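Robotics & Automation | Standards Watch

Shared lab publishes tabletop robot rules, all 9 pages of them

20/10/2022
By Trilok Dubey

WARKBRIDGE — The Warkbridge shared robotics lab has adopted its first written code of practice for small robot arms that work on ordinary tables, ending a long era in which the rules consisted of a sticky note and whatever the last person remembered.

The code runs to nine pages and took effect this week. It covers arms that pick up, move and put down light household and office objects, the sort of work that fills most of the lab's calendar. Big industrial machines already have thick binders of safety rules written for them. A small arm moving a pencil six inches to the left has had to get by on good manners.

The draft went out for comment in March and came back with 429 remarks. A fair share of them concerned the word "tidy."

"We took 'tidy' out," said Jitendra Mathur, who edited the text. "People were ready to fight over it. It now says the operator must be able to name every object on the table without getting up. You can do that or you can't."

That requirement is the first in the code and, by most accounts, the one that will be broken first. Before an arm is powered, the operator reads out the objects within its reach and a second person writes them down. Anything that can't be named goes in a bin. Coffee may not be named. Coffee has its own paragraph.

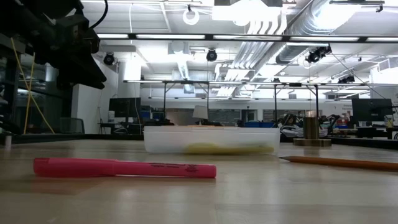
The second section deals with cables, and its tone is noticeably less patient. Any cable that moves with an arm must have enough slack for the full range of motion, checked by hand at low speed before the first run of the day. Cables that hang toward the work surface have to be secured or kept out of the arm's path. An early version also asked for every cable to be labeled at both ends, until someone tried it on one bench and lost an afternoon. The final text says labels are "encouraged," a word that in lab documents has never made anyone do anything.

Speed gets a page to itself. New routines must be run slowly twice with a person at the stop button, and that person may not also be the one typing. Several commenters called this a waste of staff. Mathur said the rule came from reading the lab's own logs, which held 892 entries for unplanned stops. In a good many of them, the reason was given as "hand was on keyboard."

The code also asks teams to park the arm clear of the table between runs, and to say out loud when it is about to move. The approved phrase is "arm moving." Proposed alternatives, including a short song, were considered and turned down.

Reaction has been mixed. Caldeira, a small firm that rents bench time for testing grippers, said it would follow the code and had been doing most of it already. Plarkex, which makes tabletop arms, welcomed the rules in a statement that used the word "journey" and did not mention cables. Engineers at Ivari objected to the read-aloud step, saying it felt like being back in kindergarten. They have asked to use a checklist on a tablet. The lab agreed, provided the tablet is also on the list if it's on the table.

There are no fines. A team that skips the steps loses its next bench booking, and anyone who has tried to get a replacement slot on short notice will understand that this is the harsher option. Repeat cases go to a meeting, with minutes.

The code has no legal force and doesn't replace a proper risk assessment, a point it makes on the first page and again on the last in larger type. Labs elsewhere may copy it free of charge. Two have asked to, and one wanted to know if the coffee paragraph could be left out. Mathur told them it could not.

A review is set for March, when comments open again. The form now has a character limit.

Last updated: 4:15 p.m., to correct the page on which the cable rules begin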